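Door-to-door and phone canvassers wanted, Lurnthorpe ward

We are looking for a handful of friendly, patient people to join the campaign to keep the Lurnthorpe district seat on the county council in independent hands. The last time it was contested we held it by 29 votes, and I still meet people at the grocery store who tell me they meant to vote and somehow didn't get to it. So this April we are starting earlier, and we would love to have you with us!

The work is mostly talking, and a good deal more listening. You would be going out in pairs along the streets between Donach Road and the old Abreu bakery, with a list of addresses and a short card of questions about buses, the library hours and the zoning vote. Our list has 392 households on it, and we have spoken with only a few of them so far (the dogs on Donach Road are louder than they are mean, I promise).

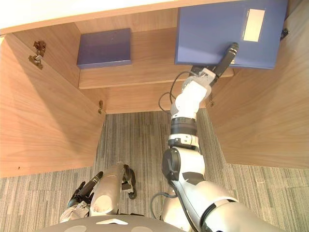 You don't need any experience in politics. Some of our best canvassers had never so much as put up a yard sign before they came to us, and one was on the other side last time and still argues with me about parking. What we do ask is that you can give us two evenings a week, that you are comfortable climbing porch steps or else happy to stay on the phones, and that you write down what people really said, including the rude parts.

Pay is by the shift and comes at the end of each month, with bus fare on top. Training takes one evening and includes supper. We use a canvassing app called Hurkex, which is simple enough once you have been shown around it, and there are paper sheets for anybody who would rather carry a clipboard.

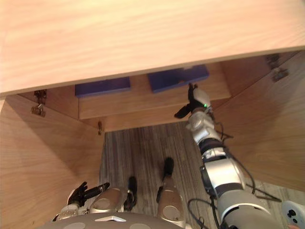
Shifts run from 4:30 to 7:30 p.m., and we never knock after dark. Phone shifts start an hour later. If you speak Spanish or Portuguese, please say so when you write, as we have neighbors who would be glad of it.

To apply, send a few lines about yourself and the evenings you have free to Siv Söderlund, canvass coordinator, Box 363, Lurnthorpe. A résumé is fine but a plain letter is just as good, and I read every one of them myself, usually with a second cup of coffee. Applicants must be 18 or older by their first shift.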